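The bus to Feltatstead leaves when it is full, which the summer I was twenty-three meant waiting through two cups of tea and most of a bag of sunflower seeds. I had a backpack that weighed more than my little sister and a plan I had drawn up on the back of a pharmacy receipt.
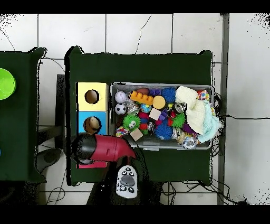
Shape sorters and a green bowl on the cloth-covered tables.

Romana Trnka had the seat beside me, and by the second hill she had talked me out of the plan completely. Forget the coast, she said (everybody goes to the coast!), get off at Pravley and walk.

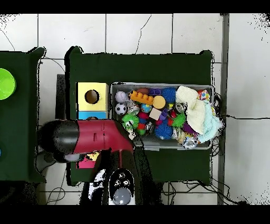

So I got off at Pravley and walked, all 6 miles of it, in sandals, in August. The guesthouse belonged to Chie Uchida, who charged me for two nights and then, when I came down with a fever, let me stay on and fed me rice porridge until I could manage the stairs.

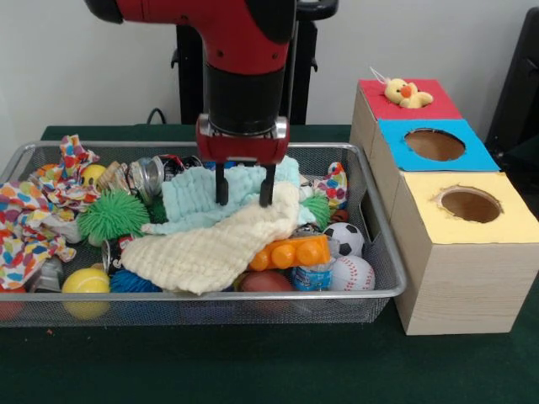

Leaf-print cloth and toys heaped in a wire basket.

I kept a notebook that summer, 47 pages of it, and most of what I wrote down was food and the price of laundry. I wish I'd put in more about Chie's kitchen, and the radio she played all morning, and how the whole street smelled of bread.

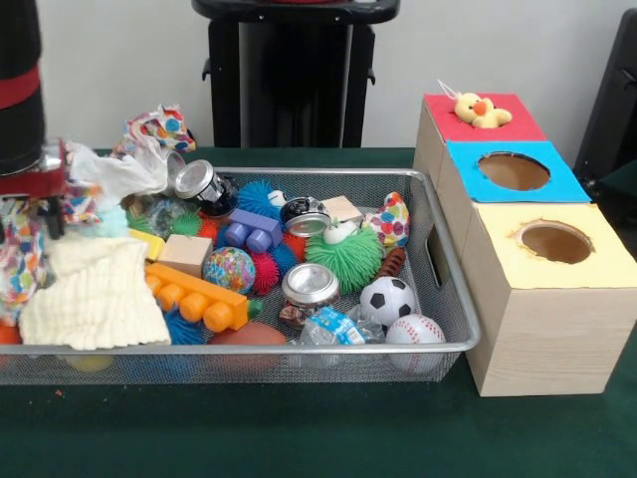

By the time I caught the bus back I had 60 dollars left and had given away half my clothes, and I remember thinking the backpack finally felt like it fit.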